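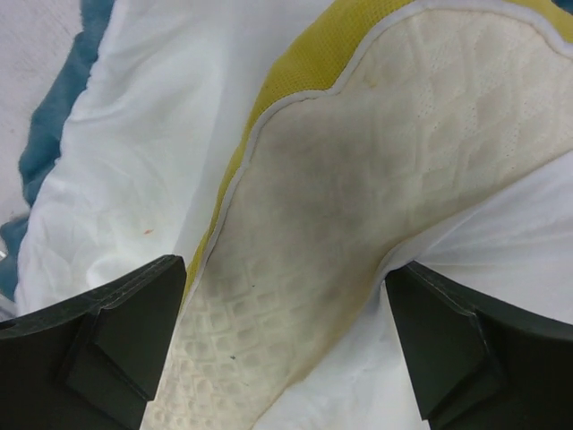 Bomel takes 23 percent of Huston, wants more

Quick one before the weekend, a lot to get through.

Bomel is buying a 23 percent stake in Huston, the hemp and wellness drinks maker. Cash deal, $40 million, all of it new shares. So the money goes into Huston and existing holders get diluted. Shares jumped at the open Friday and gave back about half of it by lunch.

Why it matters. Bomel makes most of its money on cigarettes and rolling papers, and volumes there have been sliding for years. Management has been talking up "adjacent categories" on every call I can remember without putting real money behind it. Well, now they have. Not a huge check for a company that size but it's the first one.

What they get: two board seats, first look at any new product lines, and an option to go higher after 18 months if certain sales targets are met. Targets not disclosed. I asked, got a polite no.

What Huston gets: cash, mostly. They were down to maybe three quarters of runway by my math and had already drawn on the credit line twice. Also a distribution agreement covering Bomel's convenience store accounts in 5 states to begin with. Which states? Also not disclosed. Sensing a theme here.

The distribution piece is the part I would watch. Huston's problem has never been the product, people who try the drinks seem to buy them again. The problem is shelf space. They're in 867 stores as of the last quarterly report and that number has hardly moved all year. Bomel's sales reps walk into more doors than that in a week. If even a small slice of those stores take a cooler door's worth, the revenue line looks very different by next December.

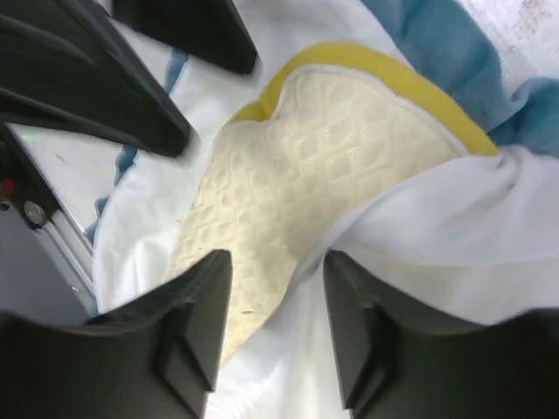
Now the catch. Rules on hemp drinks are a mess and change state to state. A couple of legislatures have bills moving that would cap the dose per can or push the whole category into liquor stores. If that happens the convenience channel is worth a lot less, and the convenience channel is the whole pitch. The filing spends over 40 pages on risk factors and a good chunk of those are on this. Read them if you own the stock. I mean it, they are dull but its all in there.

Also worth a look: the price. Bomel is paying a premium to the 30-day average, which is generous for a company with that little cash left. Either there was another bidder or Bomel really wanted this one. The name going around is Tosh, which has been sniffing at the category since spring. Tosh wouldn't comment. Take it as gossip for now.

One thing I don't like. The lockup on insiders is only six months. Founders and early backers can start selling well before anybody knows if the distribution deal is doing anything. Would of liked to see a year at least.

Who's next? Bostanora is the obvious one. Similar size, cleaner balance sheet, better brand out west, and no strategic partner. The stock was up on the Huston news too, so some people had the same idea. I don't own it. I do think it's the better business of the two, but it was already the pricier one and it just got more so. Would wait for a pullback.

Still needed to close: Huston shareholder vote, exchange sign-off on the new shares, usual paperwork. Company says end of next quarter. I'd add a month to that, these things slip.

Reader mail on the vape tax piece got away from me this week, sorry. Lots of good questions on the wholesale vs. retail part, and at least two of you caught my mixup on the effective date. Will fix it and run the best ones in the next issue.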